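Begehung Umkleide und Wäscheraum, Werkstatt Prument
August
Von Songül Karaca

Geprüft mit Tarık Ağca, Beginn 7:40 Uhr. Grundlage ist die Liste vom Vorjahr, Punkt 5 ist neu.

1. Arbeitskleidung
In Ordnung: Jacken, Westen. Offen: private Jeans werden weiter in der Werkstatt getragen. Gürtel vor dem Waschen aus den Schlaufen ziehen.

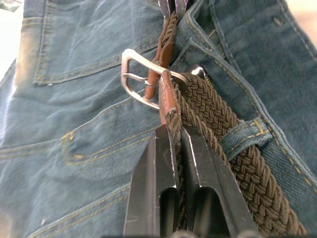
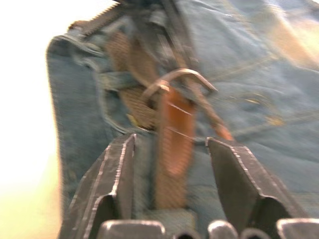

Ersatzhosen sind in Größe 48 bis 54 vorhanden, kleinere fehlen. Nachbestellung bei Türkmen läuft.

2. Spinde
Spind 43 schließt nicht, Scharnier unten ausgerissen. Gesperrt. Spind 78 war ohne Namensschild – nachgetragen. Nichts auf den Spinden lagern, das gilt auch für Helme.

3. Waschmaschine und Trockner
Flusensieb sauber. Zulaufschlauch an der Maschine porös, bitte vor der nächsten Nutzung tauschen. Programm für normale Wäsche: 40 Grad. Ölverschmutzte Teile gehören nicht in den Trockner, sie gehen an die Reinigung Iroser.

4. Fluchtweg
Tür zum Hof öffnet leicht, Schild beleuchtet. Im Gang stand ein Rollwagen. Wurde während der Begehung weggeräumt, stand aber letztes Mal an derselben Stelle.

5. Boden und Beleuchtung
Fliesen vor der Dusche locker, Stolperkante. Bis zur Reparatur abkleben. Eine Leuchte flackert. Zuständig: Hausverwaltung Titgate.

6. Erste Hilfe
Kasten vollständig, Pflaster knapp. Augenspülung abgelaufen – 2 Flaschen ersetzen.

Nachkontrolle der Punkte 2, 3 und 6 durch T. Ağca. Die Fliesen sehe ich mir selbst an, sobald Titgate einen Termin nennt.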